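Vimden Grid Tablecloth, white and light blue

I've had this one on the long table since January and I still like it a lot (my last one, a Dirno, never lay flat!). 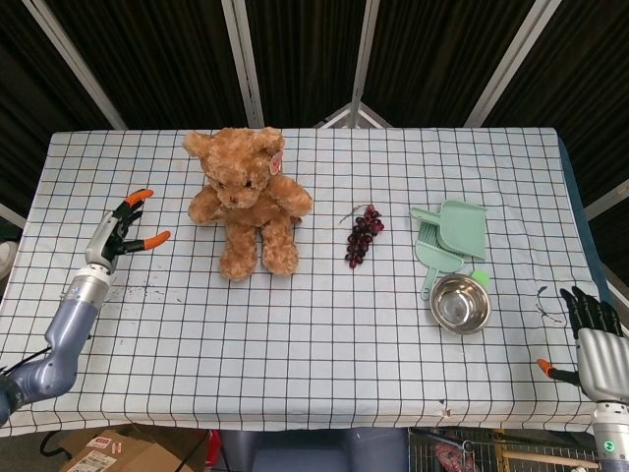 It comes folded in 68 inch and longer lengths, and I'd go up a size if you like a good drape at the front. The thin black grid lines are great for lining things up when I'm cutting paper or wrapping. It does show marks, so fair warning – ink is the worst, and mine has a curved black stain plus a bunch of little specks that I've stopped fighting. I keep a mint-green dustpan and hand brush handy for the crumbs, and a small steel bowl for odds and ends.

Mine was $26 from the Tarnusley shop, item 2735. Wash it cool and hang it up damp, no iron needed.

Comments

gridfan: Does it slide around? My table is pretty slick.

Reply: A bit! I put six clips on mine when the kids are painting.

figtree: Bought two. Love the blue.

Last updated: January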